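Home Catalog Authors Submissions Events Contact

Harkico Press
A thread on our 2023 open reading period for novels. Please read all of the posts before sending a manuscript. (1/14)

The open reading period begins in April and is intended for writers who do not have a literary agent. Agented work should continue to come to the editorial office in the usual way. (2/14)

We are reading for two lines this year. The first is contemporary romance with a rural or small-town setting. The second is family saga, in one volume or as the opening book of a series. (3/14)

In the romance line, the love story must be the center of the book and must end happily or with good reason for hope. Mystery, suspense or faith elements are welcome as secondary threads. (4/14)

The family saga line is edited by Rodica Căpraru. She asks for books that follow at least two generations, and she would particularly like to see stories about shops, mills, ferries and other working places. (5/14)

We are unable to consider poetry, memoir, short story collections or children's books during this period. Manuscripts of these kinds will be returned unread. (6/14)

Please send a cover letter, a synopsis of no more than two pages, and the first 51 pages of the novel in a single document. The odd number is deliberate: page one should be your title page. (7/14)

The novel must be finished. If we ask for the full manuscript, we expect to receive it within 14 days. A complete manuscript will normally run to around 300 pages in standard format. (8/14)

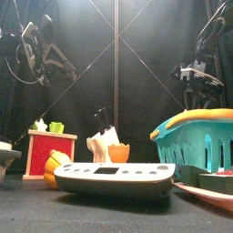 Last year's open period brought in 3240 submissions. Each was read by at least one member of the editorial staff, and those that were passed forward were read again by a second editor. (9/14)

Two novels from that group are now on our list. "The Ferry at Nendville," by Kenji Kasprzak, is a saga of three sisters and the river crossing their grandfather left to them. It is available in paperback and as an e-book. (10/14)

The other is "Amadi," the first of the Ollham books, in which a country veterinarian comes home to settle her aunt's estate and finds the neighboring farm under new ownership. The second Ollham novel is in copyediting. (11/14)

Several writers have asked whether a self-published novel may be submitted. It may, provided that you hold all rights and that the cover letter states where and when the book appeared. Later volumes in a series may not be submitted without the first. (12/14)

Simultaneous submissions are permitted. If you accept an offer elsewhere, please withdraw your manuscript promptly through the submissions page, using the reference number in your receipt. We do not charge a reading fee, and no one acting for the Press will ask you for payment. (13/14)

All submissions will receive a written reply. We regret that we cannot give individual comments on manuscripts we decline. Questions not covered in this thread may be sent through the contact form. Posted for the editorial office, March 30, 2023. (14/14)

This site uses cookies to remember your preferences. Accept Decline Manage settings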